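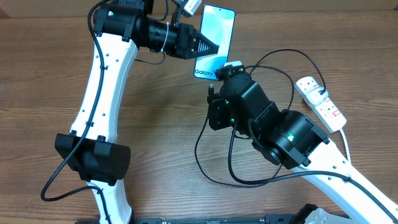

Smartphone held between two robot arms, wooden tabletop.

Visit report: Skotcombe Cemetery open day, June 2022

The open day covered the burial register, the memorial inscription survey and the stone workshop. I attended all three sessions and took notes mainly on the register, which is the part our own group will have to deal with next. Špela Petek led the register session and answered questions for most of the lunch break.

Burial register

The register is held in 17 bound volumes. Entries give name, age, date of burial, plot and the name of the person who arranged the funeral. Occupation appears in the early volumes and then drops out. Cause of death was never recorded at Skotcombe, although visitors ask for it often.

Transcription is done twice by separate readers, and the two versions are compared line by line. Differences go to a third reader. The most common error is in the plot reference, where a handwritten 1 and 7 are hard to tell apart. Names of married women are the second problem. A notice in the newspaper may use the husband's first name while the register uses her own, and the two records then fail to match in a search. Petek's team enters both forms and keeps the source of each in a separate field.

The index currently holds 1,960 linked notices. A notice is linked only when the name and the date of burial both agree with the register. Notices that give the date of a memorial service alone are held back in a pending list.

Inscription survey

We walked the Montes section, the oldest part of the grounds. Inscriptions are copied as cut, including spelling mistakes and line breaks. Missing letters are shown by square brackets, with one dot for each letter space. Guesses go in the notes column and stay out of the transcript. Low side light in the morning gives the best reading on worn slate. Wire brushes, chalk and shaving foam are not allowed on any stone.

There were 49 stones in the section with no legible surname. Of these, 3 have been matched to the register by plot alone. The plot plan was redrawn after a path was moved, so earlier plot references have to be converted before use. Copies of the conversion table were handed out.

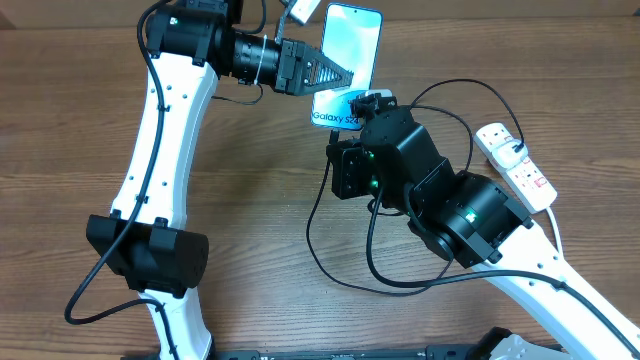
Stone workshop

Grumberg runs the workshop on the north side of the grounds. The demonstration was on adding a second name to an existing family headstone. The old lettering is traced first, and the spacing is worked out on paper at full size. Families see the paper layout and sign it before cutting starts. Lead letters are replaced singly where the old pins are still sound.

The question period went mostly to wording. The workshop will cut any wording the cemetery approves, and approval takes longer for lines in a second language.

Practical notes

Parking is at the Onura Road gate. The reading room has four seats and must be booked. Pencils only. Copies of register pages are supplied on paper, and requests need the volume and page number. The next open day is planned for March.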